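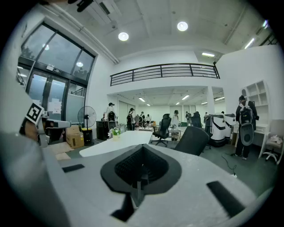

Slide 1: a big white room, plenty of light

Okay, hi everybody, thanks for coming out. Wait for the chairs to settle. Mention the sign-up sheet by the door NOW, I forgot it at Pekham and got emails for weeks.

So tonight is all about echo, and why your choir sounds so different in one room than it does in another. Big bright rooms with bare walls are where most of us end up rehearsing, and they can be really flattering! They can also hide a whole lot of mumbling.

(Clap once. Let it ring. Clap again over by the curtains if there are any.)

Tell the Dundside story here. We had 18 singers and a hall made for a crowd, and everyone thought we'd gotten better overnight. Then we did the same program in a carpeted library and oh boy. Every late consonant, right there in the open. I went home and ate a whole sleeve of crackers.

Slide 2: three things to try at your next rehearsal

Stand in a curve, with the ends pulled in so the outside folks can hear each other. Go slower than you want to in the fast pieces. And put your final T's and D's on a beat everybody has agreed on, out loud, with pencils in hand.

Give them 10 minutes to try the curve. Use the round from the handout, the Sernen one, not the long one. Pitch is G. Don't sing along with the altos, they don't need me.

Slide 3: soft stuff

Coats on chair backs help. So do people, which is why the concert never sounds like the dress rehearsal. If you can borrow heavy drapes, hang them behind the audience first and listen before you hang any more.

Somebody will ask about microphones. Short answer, save your money until you've moved the piano.

Questions, roughly 20 minutes, then the May workshop dates. Handouts are in the blue folder. Get the pitch pipe back before people leave!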